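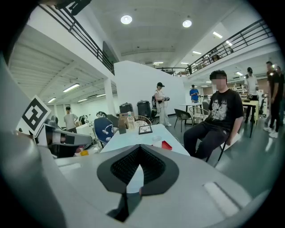 *Photo: Pádraig Lenihan*

A-yeong Won has been looking after the shared rooms at Drisska for six years. She books them out, sets the furniture and puts it all back again when people leave. I asked her what the work is like, and she began with chairs.

"Nobody agrees about chairs," she said. "Someone will tell me they need 20, all the same, and then on the day half the group stands up the whole time. So now I put out what we have. There are upholstered ones, there are wire-backed ones, and people pick."

The chairs have come from all over. Several were left by a firm called Khumalo when it gave up its office upstairs, and she bought others in August from a school in Skarismont that was closing a wing. She does not mind that they don't match. A blue seat next to a dark grey one is fine by her as long as neither of them wobbles.

Tables are a different matter. Won likes a pale top because she can see what has been left on it. "With a dark table you wipe it and you think it's clean. Then you move to the other side and there's a ring from somebody's cup."

What do people leave on them? "Water bottles, mostly with some still in. I've stopped being surprised by how many. They drink a third, put the cap back on and go home." Bottles get emptied in the sink and go out with the recycling. Small things go in a tray by the door, where they stay for 10 days. After that they go to the charity shop or the bin, depending on what they are.

Cardboard boxes are the one thing she is strict about. A box on a table has to be somebody's, and she will go round the room asking. "If I can't find out whose it is, it goes on the floor by the wall with a note on it. I opened one once and it was someone's lunch for the whole team. I felt bad about that."

Bags and cases are harder. The room has hooks, but most people would sooner keep a backpack on them or under a chair. Rolling cases she asks people to stand upright, side by side, so that there is a clear way through to the door. "Lying down, they take up twice the floor. Somebody walks backwards and over they go."

I asked whether she would change anything about the room. She thought for a while. She would like a second counter, and a cupboard with doors that shut. The owners, Titura, have promised to look at the cupboard. She has measured the wall for it herself and sent them the drawing.

Clearing up at the end of a booking takes her 20 minutes on a good day. She starts with the tables, then does the chairs, then the floor. If there is someone still sitting down she works around them.

"I don't like to hurry anyone," she said. "They've paid until the hour. I do the other side first and by the time I come back they've usually got the idea."

Bookings for the room can be made at the front desk or by phone.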